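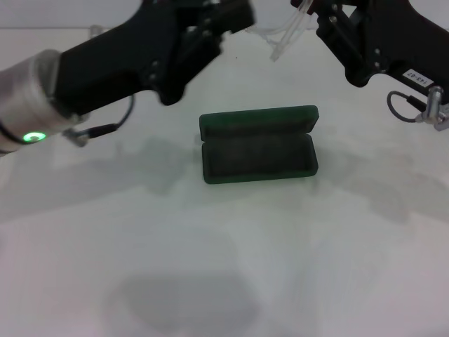

双臂操作实训 讲义第9讲：带铰链小盒的开合

教室：203
课前阅读：第8讲中“双臂坐标系对齐”一节

一、本讲内容

前几讲的任务都是单臂抓取和放置，物体本身不变形。本讲开始处理带一个转动关节的物体。练习对象是眼镜盒一类的翻盖小盒，任务分开盖和合盖两段，各组分别编写、分别测试，最后再接起来。

双臂在这类任务里分工不同。一只手负责稳住盒底，称为固定手；另一只手推动盒盖，称为动作手。哪只手做固定手由各组自定，但同一组数据里不要中途更换。

二、几个要点

1. 转轴位置。盒盖绕后缘转动，夹爪末端应走圆弧。走直线时接触点会在盖面上滑动，盒子容易被带偏。圆弧半径取接触点到转轴的距离，先用尺量，再在程序里微调。

2. 接触力。固定手只需压住或轻夹盒底边缘。夹得过紧，盒身变形，盖子反而合不上。力阈值写在配置文件里，不要写死在动作函数中。

3. 两臂间距。两个夹爪相对工作时，外壳之间的距离往往比指尖之间的距离更小。规划时以外壳为准做碰撞检查，线缆和气管也要留出余量。

4. 深色物体。盒内衬颜色深时，深度图上常出现空洞，分割结果也不稳定。建议用盒口外沿定位，不依赖内衬区域的深度值。

三、实验步骤

（1）启动控制柜，两臂回初始位，查看指示灯状态，异常时先报告助教。
（2）把盒子放在桌面中部，长边左右方向，铰链朝远离操作者的一侧。
（3）运行 Drelix 标定脚本，检查两臂对同一标记点的读数差，超过2毫米须重新标定。
（4）从盒盖打开的状态开始，先做合盖。合盖的末段放慢速度。
（5）合盖稳定后再做开盖。磁扣或弹簧扣的盒子起始阻力较大，指尖应靠近盖沿中点。
（6）每次运行保存关节角、夹爪开度和头部相机图像，文件名按组号加序号。

控制频率统一设为1000赫兹，相机按默认帧率，不要改动。日志用 Horgan 工具转换格式后再上传，原始文件保留到学期末。

四、安全

手进入工作区之前必须暂停程序。更换盒子时两人配合，一人操作，一人守在急停旁。气管和线缆如有拉紧、打折，立即停机。

五、作业

每组提交一份实验报告，内容包括：接触点选择的依据，圆弧轨迹的参数，失败情况的分类，以及一段从开盖到合盖的连续录像。失败的运行也要上传，不要删除。

选做：把盒子旋转一个小角度后重复实验，比较固定轨迹与视觉定位两种做法的结果。选做部分可作为 Mullstead 杯学生赛的预备题，参赛组另交一页方案说明。

下一讲：用 Grusomby 仿真环境复现本次实验，请提前装好软件。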